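December 13, 2018. Table pitch, second session with the new mat.

Still not convinced by the printed mat. The Windorwood people sell it as a "true roll" surface and I have yet to see the roll be true in the same direction twice. Same ramp as in November, same release height, ball let go from the top notch with a ruler edge. Eskil says I'm blaming the mat for what the ball does. Possibly. He also said that about the old felt, and the old felt did have a ridge in it.

Did 11 runs along the length, then turned the mat end for end and did 11 more. Furthest stop was 800 mm from the foot of the ramp, shortest 291. That spread is silly for a ball that does nothing but roll down a slope. Before I believe any of it I want the table checked with the long level from Tedgate and not the little one out of the drawer, which I have never trusted.

Second complaint is the pattern. The light and dark stripes are meant to look like mown grass, and very nice too, but they run diagonally across where I had the camera and make it hard to judge drift by eye. I kept thinking the ball was curving when I was only following a stripe. The white lines are more use. I'd sight off the touchline in future and ignore the rest.

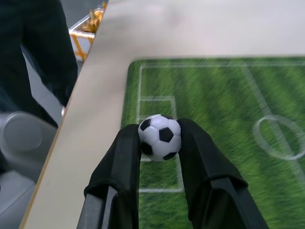

Ball over the mat, black pentagon forward. Touchline along the top, penalty area to the left.

The ball itself: small, table-game size, black pentagons on glossy white. Potex list it as balanced. I spun it on the glass plate before lunch and it came to rest on the same side more often than I liked, but I didn't write the results down, so that counts for nothing. Do it again and write them down. If there is a heavy side, the starting position matters and all of today's runs are mixed up, as I let it go whichever way it came to hand.

Lindqvist wants to order four more mats for the open day on the strength of the brochure. I've asked him to wait. Engebretsen will lend us a plain green cloth with no print on it, and a fair comparison would cost us one afternoon.

To do: level the table. Mark one pentagon with a pencil dot and start every run with the dot up. Wipe the ramp. Repeat both directions, then the cloth.

Mat left flat under the boards. Do not roll it up, Eskil.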